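Grendora hand-held gripper: station setup and upkeep

Data card and maintenance notes for the Berudport table station. Maintained by Milagros Salazar. Last revised December 2023.

The station records cloth handling with a camera on a hand-held gripper tool. The release holds 271 episodes. Raw fisheye video is kept at full circle, uncropped.
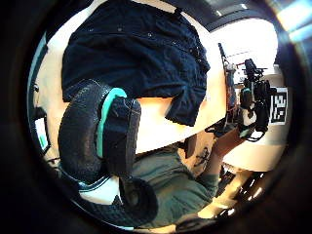
README.md · 1 min read

Before a session

Mount the square marker upright and wipe it down. Redo calibration if it has been moved. Tighten the stand clamps by hand only. Route cables clear of the operator's lap.
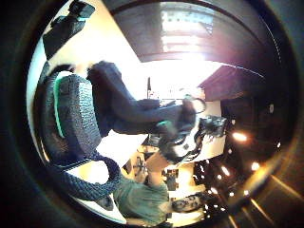 Camera orientation is not corrected in the raw files. Inverted and rotated segments are kept, including those recorded while gear is being put on or adjusted. The flag "handling" in the index marks them. Filter it out for training.

Straps and gloves

Close the strap before plugging in the lead. A strap that slips shifts the hand pose. Restart the log after any refit.

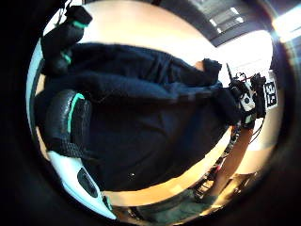
Check the leads at the connector every 19 sessions. Replace any with cracked insulation. Spares are in the Stakley drawer. Melati Ngau keeps the repair log.

Table

Lay one garment at a time. Wait five seconds before the first grasp.

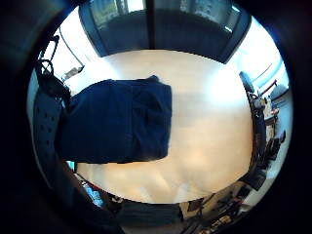 Overexposure near windows is a known issue. Exposure is locked at the start of each episode.

Storage: 630 GB, Říha format v2.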